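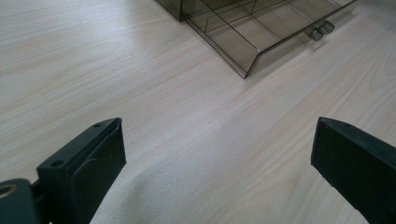 Site visits / Safe working

Search this site Enter keyword Go

Open day at Zirnard: house rules for hand-held grippers

The Zirnard workshop opened its doors on 2025-01-11 and I went mainly for the session on working rules. Darmont, who run the place, record people doing small table jobs with a hand-held gripper, and the recordings are later used to teach robot arms. Undance was the project on show.

The rules fill two sheets on the wall. The first deals with the table. Only the objects named in the task may be on it, and the space between the fingers must be clear before recording starts. A divided tray of smoky brown plastic was on a pale wood-grain table at one station. Clear and tinted plastics have their own paragraph: lamps must be diffused, and the tray goes back to a different angle for each take.

The second sheet is about the tool. Fingers are checked for play at the start of a shift and again after every 100 takes. Pads are replaced at 800 grips, worn or not. Anyone may stop a session, and a stopped take is kept and labelled — it is never deleted. I asked about long shifts and was told 90 minutes is the limit, then a change of task.

Bachmann, the firm that audits the records, had a desk by the door with a sample log. It was easy to follow, though the column for faults was too narrow for what people had written in it.

About 600 visitors had signed up over the day and the room was crowded by noon. I would have liked a printed copy of the rules. They had run out, and a revised version is due in February. Parking is behind the building and entry was free.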